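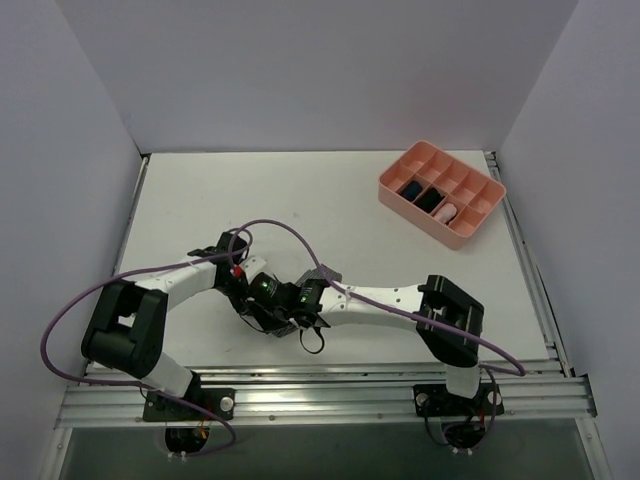 Plerent support says the pressure reducing valve is set at 70 psi from the factory and should not need adjusting on a new install. They asked for a reading at the hose bib with everything in the house shut off.

Reading taken at the hose bib: 70 with no water running, drops to 25 when the upstairs shower is on. Old valve was a Forard and never dropped that far. Customer on Maler Court says the shower was fine until the changeover.

Status: open
Updated: December 30, 2024

Checked so far:
Main shutoff – fully open, 11 turns.
Street side valve – open, confirmed by the water company.
Shower head – removed, no change in flow.
Kitchen faucet – same drop, hot and cold both.

Since hot and cold both drop, the water heater is ruled out. That leaves the new valve or something between it and the first tee. 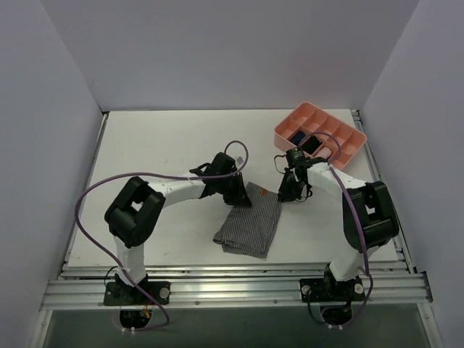 Next step was to pull the strainer screen on the inlet side. It was packed with pipe scale and a few bits of thread tape. Rinsed it, put it back with a new O-ring, opened the main slowly. Shower now holds at 60 on the same gauge.

Plerent wants the valve serial number before they close their end. The label is on the wall side and hard to read – will get it on the next visit.

Still to do: recheck the screen in March. There are 16 feet of old galvanized line ahead of the valve and it will keep shedding scale. Quote for replacing that section requested from Wei Supply, not back yet.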